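Kitchen specifications still treat the sink as a leftover. The cabinets are drawn first, then the range, then the refrigerator, and the basin goes into whatever run of counter remains. I think the order should be reversed, and that the first number fixed on any kitchen drawing should be the depth of the bowl.

Depth sets working posture. A basin floor too far below the counter makes the user bend at the waist for every plate. A basin too shallow throws water onto the surround. Catalogs from suppliers such as Atier and Cifuentes list depth in small type, after finish and drain position, and buyers choose by finish.
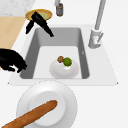
*Page last changed: April*

Width gets more attention than it deserves. An 800 mm cabinet will accept a single basin or a divided one, and the divided one is usually sold as the more capable product. In use, neither half holds a sheet pan flat. A single basin with a loose dish tub does both jobs and costs less to replace.

Wall slope is the second neglected figure. Steep walls keep the usable floor large but make the corners harder to wipe. Rocío Olivares, in her notes on the Udalia apartments, argues for a generous corner radius in every case. I disagree for small units. In a narrow basin a large radius takes floor area from the only place a pot can stand.

The surround matters as well. A flat ledge of 100 mm at the front keeps drips off the cabinet doors, provided it drains inward. Most ledges are drawn dead level, and the installer is left to correct them with sealant. The fall should be on the drawing, with a tolerance, next to the depth.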